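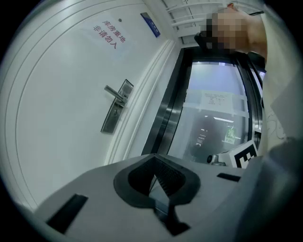

Section 4. Setting Up Your Home Blood Pressure Monitor

You've charged the Ekov monitor and put the battery cover back on, so now comes the fun part! Set aside 40 minutes for your first session. Most of that is sitting still and getting used to the cuff, and after a few days the whole routine will feel as normal as brushing your teeth.

4.1 Choosing the cuff

Two cuffs come in the box, medium and large. Wrap the tape measure around your bare upper arm, halfway between shoulder and elbow, and compare the number with the range printed on the inside of each cuff. If you land right on the line between the two, use the large one. A cuff that's too small tends to read high, and that can send you off worrying over nothing.

Note: The Farnumbridge cuff from the older kit fits the same socket but was made for a different pump. Please don't mix them.

4.2 Setting the clock and user

1. Press and hold SET until the year blinks.
2. Use the arrows to change the year, then press SET to move on to month, day, hour and minute.
3. Choose User A or User B. Two people can share one monitor, and each gets a separate memory.
4. Press SET once more. The display shows two dashes when it's ready.

Do take the time to get the clock right. Your morning and evening averages are sorted by it, and those averages are the best thing this little machine does.

4.3 Taking your first reading

1. Skip coffee, cigarettes and exercise for 30 minutes beforehand, and use the bathroom first. A full bladder really can push the number up.
2. Sit in a chair with a back. Put both feet flat on the floor, legs uncrossed.
3. Slide the cuff onto your bare arm, with its lower edge a little above the bend of the elbow and the tube running down the inside.
4. Rest your arm on a table so the cuff is level with your heart. A folded towel underneath works wonderfully.
5. Sit quietly for 5 minutes. No phone, no talking – yes, even if somebody asks you where the scissors are.
6. Press START and stay still until the cuff lets go.
7. Wait one minute and take a second reading. The monitor averages the pair for you.

Caution: Don't put the cuff on an arm with an IV line or a dialysis fistula, or on the side where you've had lymph nodes removed, unless your doctor has said it's fine.

Caution: If the cuff keeps tightening and hurts, press START again to stop it, or just pull the cuff open. You won't damage anything.

4.4 What to do with the numbers

One reading is a snapshot. Blood pressure moves all day long with meals, stairs, bad news and good news, so look at a week of readings before you draw any conclusions. Leonie Wallner, who wrote our paper log sheet, suggests two readings in the morning and two in the evening for seven days, leaving out the first day when you work out the average. Bring the sheet to your next visit. Your doctor will love it!

Please don't start, stop or change any medicine on your own because of what the display says.

Caution: If you see 180 or higher on top, or 120 or higher on the bottom, rest and measure again. If it's still that high, call your doctor right away. If you also have chest pain, trouble breathing, weakness, numbness, or trouble seeing or speaking, call emergency services at once.

4.5 Memory

The monitor stores 365 readings for each user. After that, the oldest one drops off when a new one comes in. To clear a user's memory, hold MEM and SET together until the display shows CLR. There's no undo, so copy down anything you want to keep first.

If you see E1 or E2 on the display, go to Section 5.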